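Tavance Suture Practice Pad, Model 462
Soft-tissue trainer for knot tying and wound closure

Home / Skills Training / Suturing / Practice Pads

Item no. 462
Supplied as: single pad, or carton of 10
Base tray: sold separately (see Doltis tray, under Accessories)

Overview

The Model 462 is a synthetic, skin-like pad for repeated practice of interrupted closures. It is used in bench courses, in residency skills rooms and in instrumented suturing setups where needle and thread are handled by tools instead of by hand. The pad holds thread under moderate tension and accepts curved needles in the common sizes without pre-punching.

Each pad is cast in one piece. There is no printed wound line. The user makes the incision at the position and depth the exercise requires, which leaves the full surface available and lets several closures be placed side by side before the pad is discarded.

Construction

The surface layer is a firm elastomer with a slight drag on the needle. The layer under it is softer and lets the edges of a cut separate a little, so that the two sides have to be brought together before the knot is set. A mesh between the layers limits tear-out. Bites placed very close to the edge will still pull through if the thread is overtightened.

The pad contains no latex and no animal material. It does not need refrigeration. Talc or cornstarch may be used on the surface if tackiness develops in storage.

Thread and needle selection

Black braided thread is recommended for teaching. It contrasts well with the pad, and both knots and tails can be inspected from a normal working distance. Monofilament may be used, but the added memory of the material makes loose loops more frequent and beginners tend to leave the first throw slack.

Tails should be left long enough to grip during inspection and trimmed afterward. Frayed tails generally indicate dull scissors or repeated grasping of the thread at the same point.
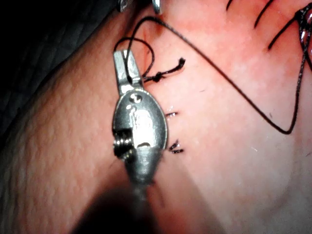

Instrument jaws over a sutured surface, with black stitches and a tied knot to the right.

Use with powered and articulated instruments

Metal jaws do not mark the surface in normal use. Closing the jaws directly on the pad, or dragging a pivot housing across it, can leave a shallow dent that recovers over several minutes. When an instrument has an exposed spring or recess, keep free loops of thread clear of it, and take up slack before repositioning the tool. Polished instrument heads reflect strongly under overhead lighting. A diffused lamp set to one side makes the stitch line easier to read.

Fix the pad at all four corners before starting. The Doltis tray has screw clamps for this purpose. Adhesive strips are adequate for hand practice only.

Service life

A single pad is rated for 200 needle passes. The limit is set by the mesh, which loosens before the surface shows obvious wear. Pads used for assessment should be new, as old needle tracks guide the needle and make spacing look better than it is.

Storage and cleaning

Store flat, away from direct sunlight. Do not stack more than 10 pads without the separator sheets. Wipe with mild soap and water and let dry. Alcohol wipes dull the surface and stiffen it over time. Remove all thread before storage; cut each stitch at one side of the knot and draw it out from the other.

Accessories

Doltis clamp tray, fits one pad
Biro surface marker, water-based, fine tip
Sampaio thread spool, black braided, non-sterile
Separator sheets, pack of 19

Notes

For training use only. Not sterile and not for clinical use. Pads shipped from February onward have the revised mesh and can be mixed with earlier stock for practice, but not within one assessment group.

The course guide for this pad was written by Margareta Crăciun and Hrvoje Delić and is included in the carton. Replacement copies can be requested with the item number.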